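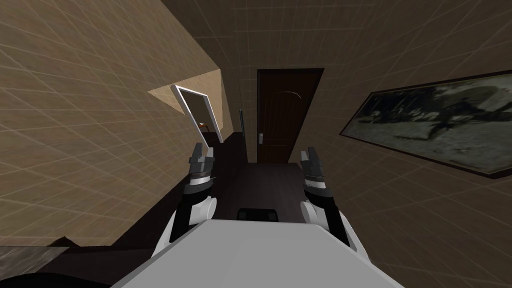
A narrow hallway, seen between two raised robot arms in a computer-rendered view.

The medical is the part of a transfer that supporters hear about and almost never see. A player lands, is driven to a clinic, and some hours later appears holding a shirt. Between those two moments lies a process that has grown steadily longer, more expensive and more important to the people who sign the checks.

At Clodedley, a second-division club with a modest budget, the process now takes 2 days. It used to take a morning. Noura Haddad, the club's head of medical services, recalls that when she was appointed, an incoming player was given a heart trace, a set of knee and ankle tests and a short conversation about old injuries. The report ran to one page.

The current version fills a binder. Heart screening comes first and includes an ultrasound as well as a resting trace. Scans of the hips, knees and ankles follow, together with any other joint that appears in the player's history. On the second day there are strength tests, a sprint assessment, a dental check and an interview about sleep, diet and past treatment.

"The question is rarely whether a player is healthy," Haddad says. "Almost every professional over the age of 25 has something on a scan. The question is what that finding means over the length of the contract."

This distinction is often lost in public discussion. A player is said to have passed or failed, as though there were a mark to be reached. In practice, the doctor writes an opinion on risk and the club decides what to do with it. A worn cartilage may be of little concern in a goalkeeper signing for one season. The same finding in a winger who has been offered five years may lead to a lower fee, a shorter deal or a clause linking payment to appearances. 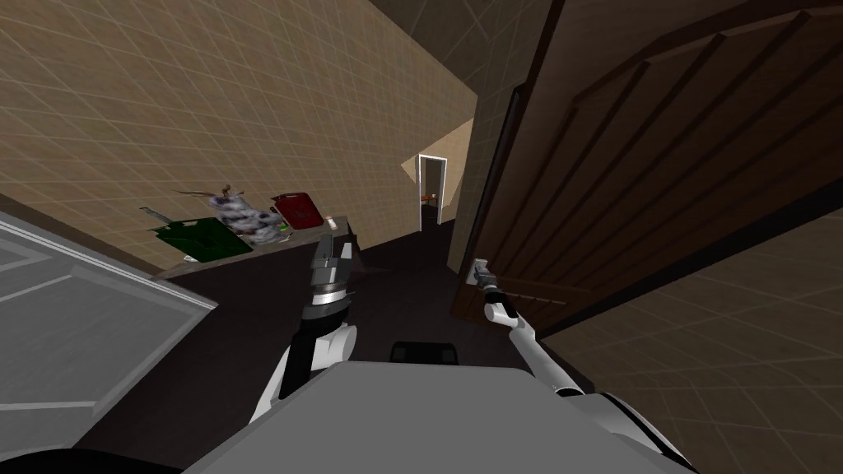
Insurers have also become a larger presence. Clubs that wish to cover a player's wages during a long absence must submit the medical report, and an insurer may decline to cover a particular joint. Haddad says that the exclusion letter is sometimes read more closely in the boardroom than her own summary.

Time is the greatest difficulty. In the last week of a transfer window, scanners are heavily booked and specialists are asked for opinions late at night. Clodedley has an agreement with a private clinic, Clillinell, which sets aside 3 evening appointments for the club during the busiest period. Last summer all of them were used on the same Tuesday.

Prasanna Sikder, a former defender who now represents players, believes that the pressure of the deadline serves no one well. He describes a client who was examined at one club, told that an old ankle fracture was a concern, and then examined elsewhere within 6 days and signed without comment. Both doctors had looked at the same images. The player went on to complete the season.

Sikder would like to see a shared medical record, held by the player and released with his consent to any club making a formal offer. A version of the idea has been tested by Giltero, a sports data company, which reports that 645 players have joined its program. Each may decide which parts of the file are opened, and for how long.

Haddad supports the principle but has reservations. A scan is useful only if the reader knows when and why it was taken – and a player who is free to withhold parts of a record may well withhold the part that matters. She would continue to carry out a full examination in every case, and would treat the shared file as background.

There is also the matter of privacy. News of a failed medical travels quickly, and it can follow a player for years. Sikder advises clients to say nothing until both clubs have agreed on a statement. He also asks that the final report be sent to the player first, a request that some clubs accept and others refuse. 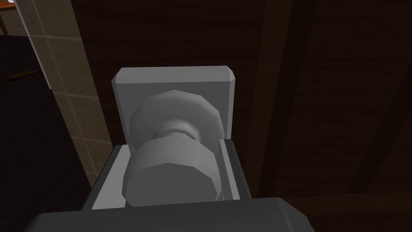 After the Signature

The medical has a second use once the contract is complete. At Clodedley the results are passed to the fitness staff, led by Navaratnam, and form the baseline against which later tests are compared. A player who returns from a hamstring strain is expected to come close to the sprint and strength figures recorded on arrival before he is considered for selection.

The baseline is repeated in preseason and again in March, when the schedule is at its heaviest. Haddad regards these repeat tests as more valuable than the first, which is carried out on a player who may have traveled overnight and slept badly. She has asked the board to fund an additional round in the fall, and expects a decision before the next window opens.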